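Snack Table and Honesty Shelf - Your Questions Answered

Hello, and thank you for stopping by. Rhydian Nicholas looks after the snack tables at Fostinico House, and these are the questions he gets asked most often, usually while he has his arms full. If yours isn't among them, do leave a note at the Daly Room desk and he'll get back to you.

When is the table filled up?

Twice a day, first thing in the morning and again just after two in the afternoon. During October, when all the evening classes come back, we try to squeeze in a third round before six, though I'm afraid we can't promise it every time.

Why do you use the stepped stand? Couldn't everything go in one big bowl?

We did have a bowl for years and we were very fond of it! The trouble was that the same few bars sat at the bottom for weeks on end while everyone helped themselves from the top. With a clear stand you can see what there is from your chair, and it takes us no time at all to spot a tier that wants filling. Chocolate bars go across the steps, lying flat, and anything loose or crumbly goes in a basket instead.

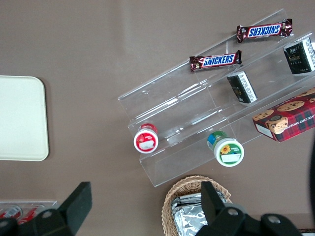 Two Snickers on the clear tiered stand, with the cream tray alongside.

What is the tray for?

Mostly for you, if you're carrying things back to a meeting. Take whatever you need on it and bring it home again when you've finished - we have lost more trays than I care to think about, and one came back from the Kemo Room with a pot plant on it.

How much do things cost?

Everything on the stand is the same price, which is written on the card by the door. Please pay what you can when you can. The tables raised £277 last term after costs, and it all went towards new cups for the kitchen.

Can I ask for something that isn't there?

Please do, we love a suggestion. Write it in the Filtuvik book (the green one with the elastic round it) and we'll see what the wholesaler has. They sell by the case, and a case can hold up to 39 bars, so it helps enormously if two or three of you fancy the same thing.

I have a nut allergy. Is the table safe for me?

I'm sorry to say we can't call it nut free. Snickers contain peanuts, and other bars share the same shelves. Do please read every wrapper, and if you'd like something kept apart for you in a lidded tub, have a word with Rhydian and he'll gladly sort it out.

How do you clean the stand?

Warm water, a drop of washing-up liquid and a soft cloth, then a good dry with a clean tea towel. Please don't use the scouring pads on it, however sticky it looks, as they leave scratches that never come out. The tray can have the same treatment, and both go back on the table once they're dry.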